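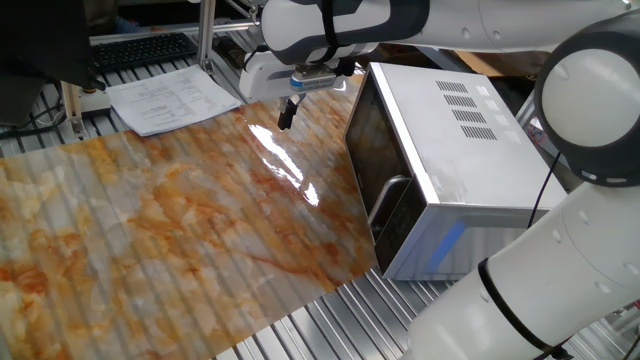
About us

Overgaard is a small workshop that teaches robot arms to manage ordinary kitchens. We write the software and the fitting instructions that let an arm open a door, put something down, close the door again and leave everything as it should be. Our customers are mostly care homes, training kitchens and the sort of canteen where one person is looking after far too many things at once, and we are very fond of all of them.

The company was started by Tanvir Pramanik, who had spent years mending catering equipment and had a van full of broken door handles to show for it, and Jirayu Srithong, who came from the programming side and had never mended anything larger than a kettle. They met over a dishwasher that would not shut. Our first home was two rooms above a carpet shop in Durkberg, and we are still in Durkberg now, though on the ground floor, with a proper loading door and a much better heater.

The door that taught us the most

We would like to tell you about a bad morning, as most new customers ask us about safety sooner or later, and we think it's fairer to hear it from us before you have to ask.

In December, during a long run of door tests on Istalano, our door-handling program, one of our arms pulled on a microwave door that had not unlatched. A person would feel that straight away and let go. Our arm was supposed to do the same, but the limit on how hard it could pull had been set back to a factory value when we updated the controller the evening before, and none of us had checked it. The arm kept pulling. The oven slid across the table, the handle came away at one end, and the arm carried on along its path with the handle still in its grip until Jirayu pressed the stop button. The test was number 405 in the run, and the 404 before it had gone so smoothly that we had, I'm sorry to say, rather stopped watching.

No one was hurt. Jirayu was standing a good step back, where the floor tape says to stand, and the oven stayed on the table (only just!). But it gave all of us a fright, and we stopped every arm in the building that day and sent everyone home early with instructions to think about it and come back with questions. They came back with a great many.

What we changed

The pull limit is now kept in a second place as well, in a little box of our own called Erkex, which sits between the program and the arm. If the two values don't agree, the arm won't start. It will not start slowly or start with a warning, it simply stays where it is until somebody has gone and found out why. It can be maddening when you are in a hurry, and we wouldn't be without it.

We also changed how we work with doors in general. Every new door begins with a slow approach, with a person at the stop button and no talking about lunch. After any update, however small, we go back to the beginning and do the whole set of 102 checks again, with two signatures on the sheet. Tanvir grumbled about the signatures for a week and is now the one who chases everybody else for theirs.
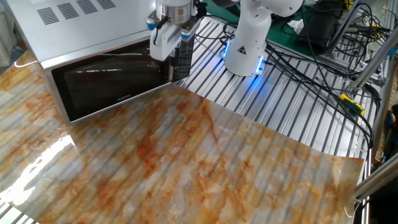
Door work at our Durkberg workshop, with the gripper close to the oven door.

We wrote to all 3 customers who were using Istalano at the time, told them what had happened, and asked them to leave their arms switched off until one of us could visit. All of them were very kind about it, and one sent us home with a fruit cake. The new version was passed for use on Apr 21, 2023, after 771 door tests in a row without the limit being passed, and every visit since has included a check of that one setting before the toolbox is even opened.

Working with us

If you are thinking about an arm for your own kitchen, do come and see us first. Bring the make of your oven, a photograph of the handle, and whoever will be using the thing day to day, as they nearly always ask the best questions. We will put the kettle on, show you the stop button before we show you anything else, and let you press it as often as you like. The old handle hangs on a nail by the door, and Tanvir will happily tell you the whole story again at greater length.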